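Olden Table Setting

README for the shared folder, last changed 20 October 2020

Olden is a two-arm table built in the Sutherland workshop. This folder holds the recordings we made while teaching it to lay one place: placemat, plate, fork, knife, spoon, glass. Ewan Shearer did the frame and wiring. Rhona Gourlay ran most of the recordings and wrote the labels.

Contents

There are 1,009 recordings. Each has one video file from the fixed camera, one joint log per arm, and a line in labels.csv. The joint logs are plain text. Times are in seconds from the start of the recording, and none runs past 60.

Setup

Both arms are bolted down at the near edge of a white table, one left and one right, with a metal rail running along behind their feet. The walls are pale on purpose so the dark grippers stand out in the video. Files from July have the old wall color and are marked "old" in the label file.
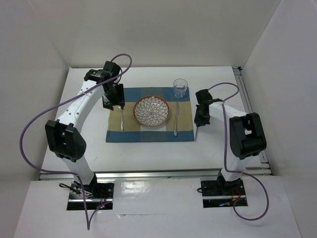 Jean Dow asked whether the two arms share a clock. They do now. In the first 32 recordings they did not, and the right arm's log lags the left by a small amount that changes from file to file. Use those for video only.

Known problems

The purple cables pass in front of the forearms in a lot of the videos. If you are tracking the links, mask them out.

The glass is clear and hard to pick up against the wall. Labels for it were placed by hand.

The left wrist was recalibrated once, partway through. See wrist_notes.txt before mixing joint values from both halves.

Use

Free for home and workshop projects. Send label fixes to Rhona with the recording number in the subject line.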